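Paltis Untertisch-Wasserfilter
Startseite / Küche / Trinkwasser / Filter

Art.-Nr. 264-P — lieferbar, Versand aus Lager

Filtert nur das Kaltwasser. Kein zweiter Hahn nötig, keine Bohrung in der Platte. Kommt zwischen Eckventil und Flexschlauch, fertig.

Neu seit August 2025: Gehäusekopf mit Absperrung. Kartusche raus, ohne das Eckventil zuzudrehen. Ältere Köpfe passen weiterhin auf die alten Kartuschen, aber nicht umgekehrt, bitte vor der Bestelung nachsehen. Der alte Kopf ist grau, der neue schwarz.

Technische Daten
Kartusche: Aktivkohleblock, Stesari S2
Kapazität: 2.000 Liter
Wechsel: spätestens nach 6 Monaten, auch wenn weniger durchgelaufen ist
Höhe mit Kopf: 300 mm
Platz nach unten zum Kartuschenwechsel: 18 mm
Anschluss: 3/8 Zoll, beidseitig
Nur Kaltwasser
Nicht für drucklose Boiler

Lieferumfang
Filterkopf schwarz
1 Kartusche S2
Wandhalter, zwei Schrauben, zwei Dübel
Anschlussschlauch 3/8 Zoll
Aufkleber für das Wechseldatum
Anleitung deutsch / englisch

Nicht dabei: Eckventil, T-Stück, Werkzeug. Wer noch einen Geschirrspüler am selben Ventil hat, nimmt das T-Stück gleich mit (siehe Zubehör). Der Spüler bleibt ungefiltert, sonst ist die Kartusche in ein paar Wochen durch.

Einbau, kurz
Eckventil zu. Hahn auf, Restdruck weg. Schlauch ab, Lappen drunter. Kopf an die Seitenwand vom Unterschrank, nicht an die Rückwand — da kommt man später nicht mehr dran. Pfeil auf dem Kopf = Fließrichtung. Handfest anziehen, dann eine Vierteldrehung mit dem Schlüssel. Danach zehn Minuten spülen. Das erste Wasser ist grau vom Kohlestaub, harmlos, wegschütten oder für die Blumen.

Was der Filter macht: Chlorgeschmack, Geruch, Schwebstoffe. Was er nicht macht: entkalken. Dafür gibts die Kartusche S2-K, gleicher Kopf, kürzere Laufzeit. 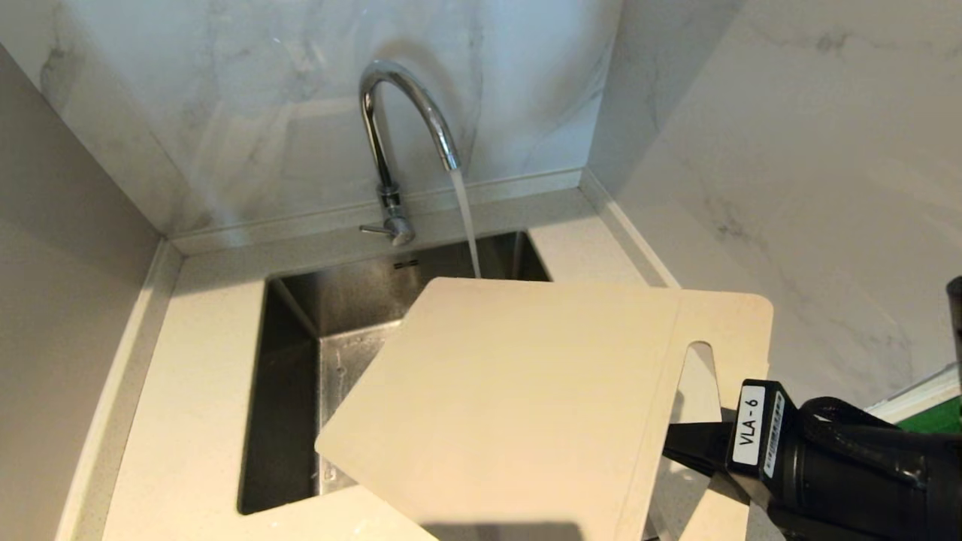
Wird der Durchfluss am Hahn durch den Filter schwächer?
Mit frischer Kartusche kaum, gegen Ende der Laufzeit merklich. Wenn es schon vorher nachlässt, zuerst das Sieb im Eckventil reinigen.

Kundenstimmen
Ramil Dizon: Einbau ging, Schlauch könnte länger sein. Tee schmeckt besser.
Bernice Issahaku: Zweite Kartusche drin, alles dicht. Aufkleber klebt nicht.

Zubehör
Kartusche S2, einzeln oder im Doppelpack
Kartusche S2-K gegen Kalk
T-Stück 3/8 Zoll
Verlängerungsschlauch
Ersatzdichtungen, Beutel

Versand und Rückgabe
Geöffnete Kartuschen nehmen wir aus Hygienegründen nicht zurück, Köpfe schon, wenn sie trocken und komplet sind. Zwischen den Jahren im Dezember kein Versand.

Fragen zum Einbau an Lilibeth Tagle, Ersatzteile bei Brayden Nguyen, beide über das Kontaktformular. Art.-Nr. dazuschreiben.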